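Speaker Notes: Open Day Demonstration Session
Kekska Automation Center, Main Hall
Jun 3, 2026

Opening (slide 1)

Good morning, and welcome to the Kekska Automation Center. On behalf of the Center and our partner, Malabanan, thank you for attending. We have 164 registered guests today. Please keep the center aisle clear during the floor visit.

Pause here for the safety notice. Exits are at the rear of the hall and beside the registration desk.

Background (slide 2)

The Grorkia program studies how a robot arm handles fresh produce and the containers that hold it. Work is carried out first in simulation and then on the equipment in Bay 9. Since April the team has completed 2194 simulated runs. The goal for the year is 3000.

Mention that the program is funded jointly and that results are shared with both partners every quarter.

Simulation, gripper view (slide 3)

Explain that guests will be looking through the simulator from the position of the gripper. The palm is the gray area nearest to us. Allow a moment for the audience to get its bearings before continuing.

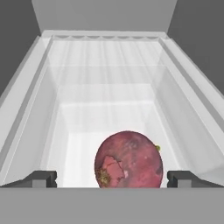

Slide 3. Round fruit inside a white container, between the open gripper fingers.

Draw attention to the coloring of the fruit. The skin is mottled, with a lighter patch on the left side. Produce is uneven in appearance, and the program includes that variation in its models. State that the width of the finger opening is one of the settings under review.

If asked about bruising: the Center does not yet publish figures on this subject. Refer the guest to the program desk.

Simulation, clear plastic (slide 4)

Move to the second view. Clear containers are a subject of particular interest to our partners. Background lines show through the walls, and one surface can appear to lie on top of another. Ask the audience to look for the wavy edge across the upper part of the container, then for the wooden surface lower down.

Do not go into camera calibration at this point. It is covered in the afternoon session.
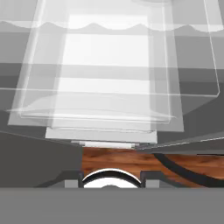 Floor visit (slide 5)

Guests will proceed to Bay 9 in two groups. The first group leaves by the left door with the Kekska staff. The second group remains seated for the short film from Skokalden and follows when the first group returns.

Remind guests to stay behind the yellow line and to hold questions until the arm has stopped.

Questions and closing (slide 6)

Take questions from the floor for ten minutes. Repeat each question into the microphone before answering. Printed copies of the program summary are available at the registration desk, and visitor badges should be returned there before departure.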